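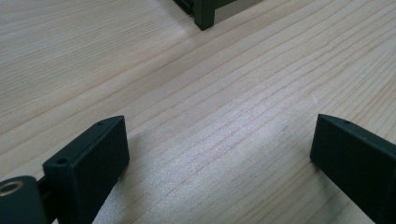

Bench top, pale wood with the grain running diagonally.

Ticket 1298, Flekell accounting package
Opened by: Murray Rakena, Rocha office
Status: open

Month-end export to Atier stops at line 255. The file is created but everything after that line is missing. No error on screen. June reports are affected too when I rerun them.

January 30, 2000
Restarted the server and ran the export again. Same result. Checked the disk and there is plenty of space.

Second entry
Split the customer list into 2 files. The first one goes through. The second stops at line 121. Opened the list in a text editor and found a tab character inside the address field on that line. Removed it and the second file finished.

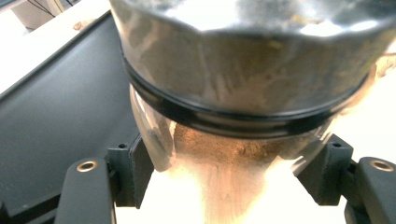 Metal piece with the dark ring under it.

Third entry
Went back to the full list and looked for more tabs. Found one on line 255, also in an address. Both records came over from Brasura when we changed systems. Took it out and ran the full export. All 1,298 lines are in the file and the totals match the ledger.

Still to do: the entry form accepts a pasted tab without complaint. Please ask Flekell support if there is a setting to block it. Also need the June reports rerun and sent to the Atier people. Leaving this open until both are done.

M. Rakena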